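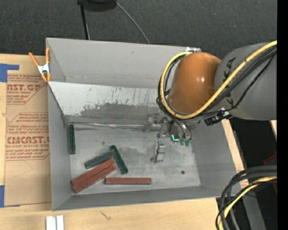 Six blocks and an old gray bin

If you come by the workshop this March, start with the block bin. It's the big gray metal one on the light wooden table, scuffed and scraped all over, and it has become my favorite corner of the whole place. Three dark green blocks, three reddish-brown ones, all of them long and rectangular, and a surprising amount of fun to be had with them!

The blocks belong to our building set, Nuva, which Esmaeil Bagheri started putting together last winter. He wanted pieces that were long enough to bridge a gap and plain enough that a five-year-old and a retired bricklayer could sit down with the same set and both get something out of it. We tried a lot of colors before settling on the two. Yellow looked great on paper and terrible on the table. The green and the red-brown sit together beautifully, a bit like old shutters on a brick house, and you can tell them apart at a glance even in the late afternoon when the light in the back room gets poor.

I love how blocks look when they have just landed any old way in a bin. Two of the green ones have come to rest with their ends together, so they make a peak like a little roof, and a pair of red-brown ones lie side by side underneath with only a thin dark line between them. You couldn't lay them much better if you tried. Esmaeil has started using these accidental arrangements as warm-ups at the Gevik evenings (our monthly building nights, for anyone new to the list). Tip the blocks out, look for a shape that is already there, then finish it. The roof gets walls. The pair turns into a raft or a garden path, or once, memorably, the front steps of a post office.

The warm-up takes 9 minutes by the kitchen timer, and people groan every single time it goes off. After that we get out the full set, which is up to 80 blocks now, and things get loud. Last month's table built a bridge that ran from the radiator side almost to the door – it sagged in the middle and everybody was very proud of it.

A few people have asked about the bin itself, and whether we might replace it with something prettier. I hope we never do! I like the sloping panel along one side, and I like the worn patch on it, and I really like the sound a block makes when it hits bare metal. It does mean the bin is noisy, so if you are bringing a baby who naps, the room at the far end is the place to be. Please don't put a cloth in the bottom. We tried it, and the blocks caught in the folds and the cloth came out filthy.

For those building at home, Negussie, our lending shelf, has smaller sets of the same blocks that you can take for a month. Sign the sheet, write down how many of each color you took, and bring them back in the bag they came in. We had about 94 loans over the past year, and the shelf is looking thin at the moment, so if you have a set sitting under a couch somewhere, we would be very glad to see it again. Chipped corners are fine. Crayon is fine too, it mostly sands off.

The next Gevik evening starts at 6 p.m. and the theme is roofs, which I suppose was bound to happen. Soup and bread from Grillulell downstairs, as usual. Bring a mug, and bring a friend who says they are no good at building things. Those are the ones who stay latest.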